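3.2 Collecting the demonstrations

All demonstrations were given by remote control. The operator sat at the Kitberg console with one hand controller and watched the wrist and head views on a single screen. We had tried guiding the arm by hand during the September pilot, but the operator's own arm kept blocking the head view, and those recordings were dropped from the training set.

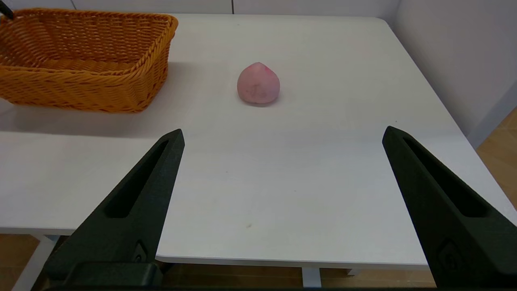 Operators differed mostly in how they began a reach. Some lowered the gripper early and moved in level with the table, while others stayed high until the last moment. We asked everyone to open the fingers wide before moving towards the target, so that a small, rounded item such as the peach would stay in the wrist view between the two tips. Each operator gave 27 demonstrations after two practice runs. A run was stopped and marked as failed if the arm's force limit was reached.

Contact with the basket was treated as a separate skill. The Zundale controller passes no force back to the hand, and new operators tended to press too hard on the rim.
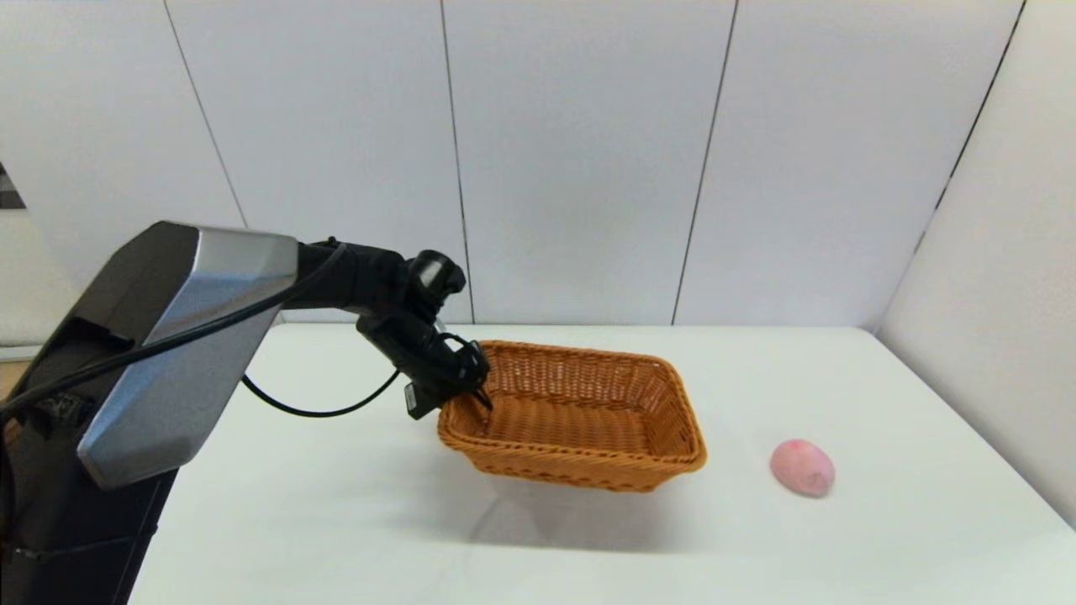
We therefore slowed the arm to half speed for this part of the task and let the operator switch back with a foot pedal. Efthymia Chrysikopoulos checked each recording by eye and trimmed the idle time at both ends. Pauses in the middle were kept – the Hamon policy copes with them, and cutting them left jumps in the joint angles. In all, 19 recordings were rejected at this stage, most of them for dropped frames. 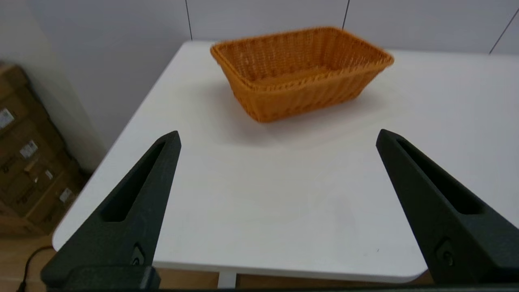

Figure 2. Wrist view of the woven basket on the white table, between the open gripper fingers.

The trimmed recordings were resampled to a common rate and stored in the Xenos format together with the joint angles and the gripper opening. No labels were added by hand.

Print this article | E-mail this article
2 comments | 27 shares
Contact | Copyright | Back to top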